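Rerkmont Swim Club: Towel Questions
Everything people ask us about towels at the pool, in one place!
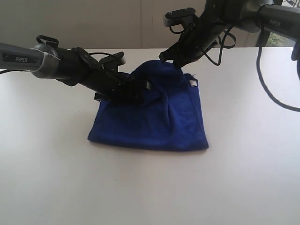 How many towels should I bring to a meet?
Two per swimmer is a great start — one for between races and a dry one for the ride home. For all-day meets, pack three. You'll be so glad of that extra one after warm-up.

Are microfiber towels any good?
We love them! They pack down small, they dry fast on a hook, and they fit in even the most overstuffed swim bag. Cotton feels cozier, though, so plenty of our families bring one of each.

How do I wash them?
Cool or warm water, a little detergent, and no fabric softener (it coats the fibers and they stop soaking things up). Wash new dark towels separately the first couple of times. Microfiber picks up lint like crazy, so keep it away from fluffy cotton loads.

My towel still smells like chlorine. Help!
Rinse it in plain water as soon as you get home, then wash as usual. A cup of white vinegar in the rinse works wonders. Just never mix vinegar with bleach.

Can I borrow a towel at the pool?
Sure! The front desk at the Jacobs Street entrance lends them for $5, and you get the money back when you return the towel.

Where does the lost and found go?
Unclaimed towels stay on the rack by the locker rooms until the end of November, then they're washed and given to the Priltasia animal shelter. Put your swimmer's name on the tag with a laundry marker — it really does help them get home.

Last updated October 20, 2023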